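Planning the Equipment for Our Guest Room Robot
Term project report, Chan group

3. What we needed to buy, and why it took so long to decide

When our group first sat down to plan this project we thought the shopping would be the easy part -- pick two arms, pick two grippers, send the list in and get on with the fun bits. We started pricing things in January and were still changing our minds well into the term. The task we had chosen, handling a bedside telephone, asks more of the hardware than you might expect.
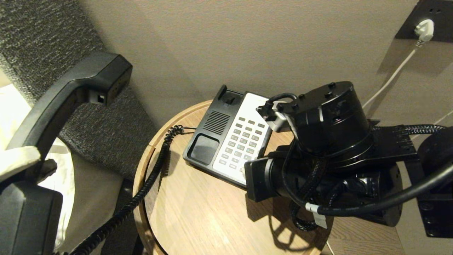
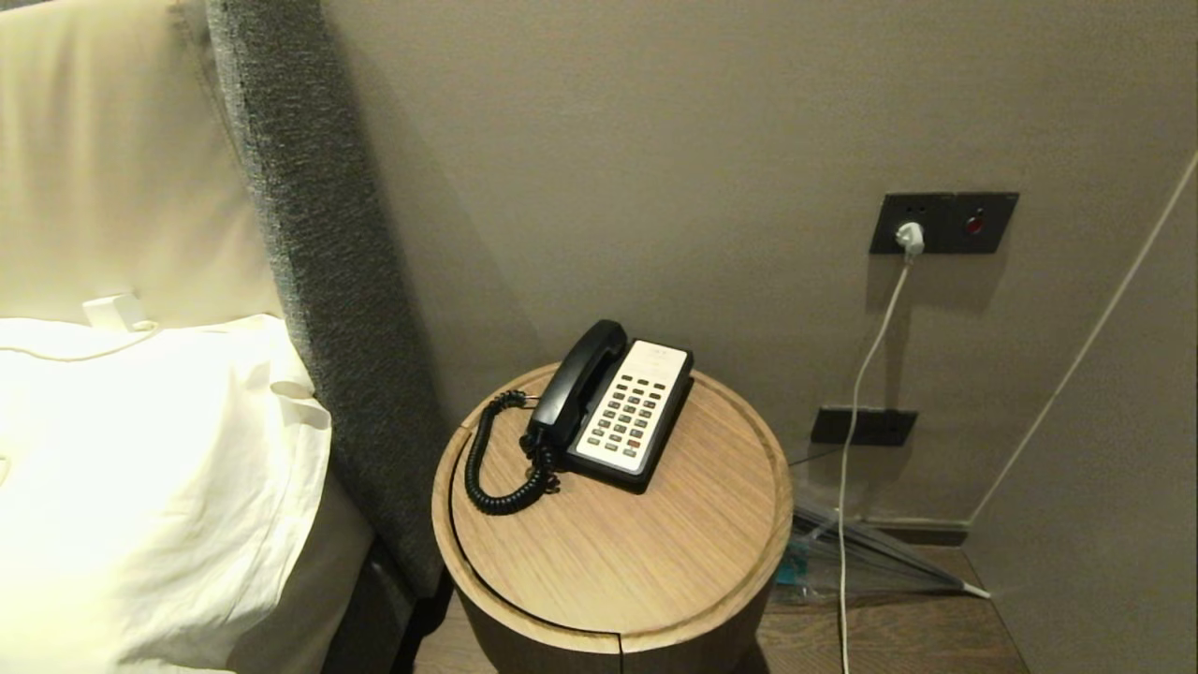

Figures 1 and 2. The corded telephone on the round bedside table: handset held in the gripper (Fig. 1) and resting in its cradle (Fig. 2).

We had two quotes to compare. Drevis came in at $2855 for the gripper package and Lumden at $2515, and we all liked the look of that second number until we read the fine print. Lumden left out the spare finger pads, which added $394 and brought their total to $2909. After a good deal of back and forth (and plenty of tea) we recommended Drevis.

Padding deserves its own line in the budget. A handset is smooth and has a curved back, and we wanted something soft at the point of contact, so we allowed for four replacement sets over the life of the project. We would also put money aside early for cable sleeving and labels, as these small things were missing from our first draft entirely.

The Ronddale stand is still on our wish list. We would love to see next year's group price it properly, with delivery included this time!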